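I have lived in Cernitdale long enough to know that when the wind comes down off the ridge before supper, you bring the tomatoes in and you don't argue with it. Well, I argued with it. The radio said partly cloudy, my knees said rain, and I left everything out on the porch because I wanted to finish my book.

By bedtime it was blowing so hard that the lid of the recycling bin ended up in Derek Clegg's hedge, and he lives on the far side of Fitzgerald Road. He brought it back the next morning with a jar of his pickled beets (I didn't deserve either one) and we stood in the driveway and talked weather for the better part of an hour.

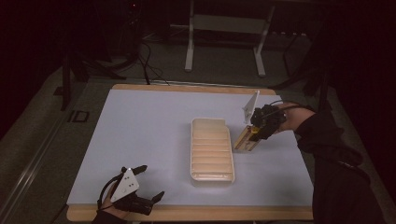 October is when I start my rain log over again, and I've been looking forward to it more than a grown woman should. Last year's notebook came to 31 inches, and I would love to beat that, as long as it doesn't all arrive in one night. My gauge is a plain glass one on the fence post, and I read it at seven in the morning with my coffee. The pencils and spare labels used to roll all over the kitchen drawer, so I'd like to give them something like that white plastic tray with the rows of narrow slots — one slot for each pencil, and maybe then I'd find the eraser too. The notebook itself can stay on the windowsill where it has always been.

Derek keeps a log too, but he only writes down the wind, and he swears his hill gets twice what I get down here. I told him to come over and stand by my clothesline some evening. We're supposed to have another blow before the end of the month, so I've tied down the bin, moved the geraniums into the shed and put the last of the tomatoes on newspaper in the hall, and I still haven't finished that book.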